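Report on a Visit to the Clusis Children's Book Fair

The delegation from the Coltero Library Consortium attended the trade day of the Clusis Children's Book Fair on behalf of its member libraries. The purpose of the visit was to review new fiction for readers in grades three through six and to meet publishers whose titles are not yet carried by the consortium's regular suppliers.

The fair occupied both floors of the Esfahani Hall. Publishers of picture books were placed on the ground floor, with middle grade fiction and classroom sets upstairs. Registration opened late, and the first talk was moved to the smaller meeting room next to the coat check. Copies of the floor plan had run out by midmorning, and several members of the delegation relied on the signs at the stairs.

The morning was spent with Truvska, a house that has published school stories and family comedies for more than 50 years. Its editors presented the coming season, including a novel about a girl who rewrites the class play after losing the lead role, and a series of short mysteries set in a town swimming pool. The series will run to five books, of which two are already in print. The delegation read sample chapters of both. The novel has a strong opening and a believable younger brother, though the middle chapters depend heavily on letters between the cousins. The mysteries are plainly written and would suit readers who have recently moved on from early chapter books.

Truvska also confirmed that library bindings will be offered for the whole series. Orders placed before the end of February will be shipped together.

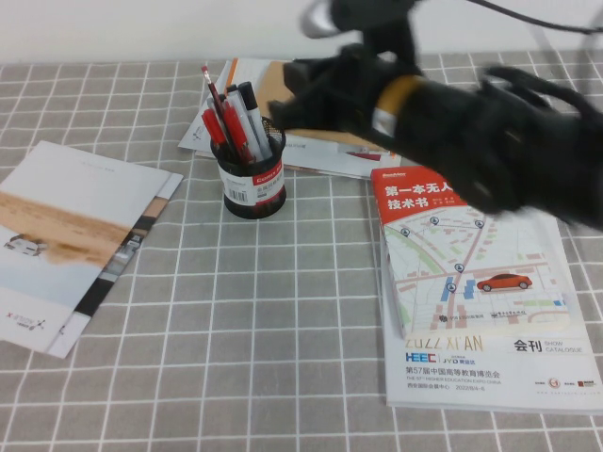

By Forough Tabrizi
Youth Collections, Coltero Library Consortium
Sep 1, 2021

The afternoon session was devoted to humor in fiction for ten-year-olds. Brock Ouellet, who has written four novels for this age group, read from a work in progress about a disastrous lemonade stand and answered questions from librarians and teachers. He spoke at length about chapter endings and about the difficulty of writing adults who are funny without being foolish. Asked about illustrations, he replied that he prefers a small drawing at the head of each chapter and leaves the choice of moment to the artist.

A discussion on reading lists followed. Teachers in attendance asked for more stories with rural settings and for shorter books that do not look as though they were meant for younger children. Publishers' representatives took note of both requests but made no commitments.

The delegation recommends that member libraries order the first two pool mysteries in library binding and request a reading copy of the class play novel before deciding on quantities. A list of 10 further titles, with prices and grade levels, has been sent to branch managers. Comments on the list should be returned to the Youth Collections office. Sample copies brought back from the fair may be borrowed from the same office for up to two weeks.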